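4. Greifer einrichten und erster Greifversuch

So, wenn ihr bis hierher gekommen seid, steht der Arm fest auf der Platte und der Tetach-Controller meldet sich beim Einschalten. Jetzt kommt der Teil, auf den in unserer Robotik-AG alle warten – der Greifer darf endlich etwas anfassen! Ich schreibe es so auf, wie ich es selbst am Anfang gern gehabt hätte.

4.1 Bevor ihr anfangt

1. Not-Aus drücken, Stecker am Controller prüfen, Not-Aus wieder lösen.
2. Im Programm Prustidel das Profil „Huvunska“ laden (nicht „Huvunska alt“, da stimmen die Endlagen nicht mehr).
3. Geschwindigkeit auf 17 Prozent stellen. Ja, das ist quälend langsam, lasst es trotzdem so.
4. Den Greifer einmal ganz öffnen und ganz schließen. Der Zähler muss offen bei 1869 stehen und geschlossen bei 168.

Achtung: Beim Schließen bleiben die Hände weg vom Greifer. Wer etwas zurechtrücken will, sagt vorher laut „Stopp“ und wartet, bis die Person am Rechner bestätigt.

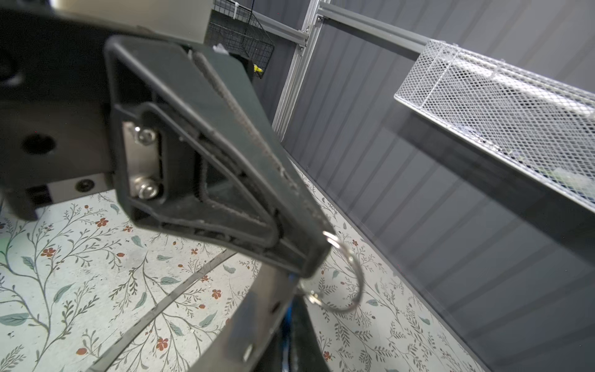 4.2 Kleinteile aufnehmen

Mit weichen Schaumstoffwürfeln klappt das Greifen fast immer, deshalb steigen wir bei uns ziemlich schnell auf fummelige Sachen um. Mein Liebling ist der Schlüsselring: dünn, glatt, und wenn er erst einmal wie hier an der Fingerspitze hängt, baumelt der kleinere Ring unten dran auch noch mit. Schaut euch vorher den geriffelten Streifen am Finger an – wenn da Krümel drauf sitzen, kurz mit dem Pinsel drüber.

1. Ring flach auf die Arbeitsfläche legen und die Fingerspitze von schräg oben heranfahren.
2. Die letzten Schritte nur noch mit den Pfeiltasten machen, immer einen Tastendruck nach dem anderen.
3. Greifer auf 900 schließen, schauen, dann in kleinen Schritten weiter zu.
4. Langsam anheben und oben kurz stehen bleiben, damit alles auspendelt.
5. Position unter einem Namen speichern, den die nächste Gruppe auch versteht (bitte nicht „test_neu_neu“).

Hinweis: Fällt der Ring herunter, erst den Arm hochfahren und dann aufheben.

4.3 Wenn der Greifer ruckelt

Zieht bei ausgeschaltetem Controller die beiden Innensechskantschrauben an der Metallplatte nach, aber bitte nur handfest. Ruckelt es danach immer noch, ladet das Profil neu und wiederholt Schritt 4 aus 4.1. Die Werte tragt ihr danach in die Hartley-Liste ein, auch wenn sie sich nicht geändert haben.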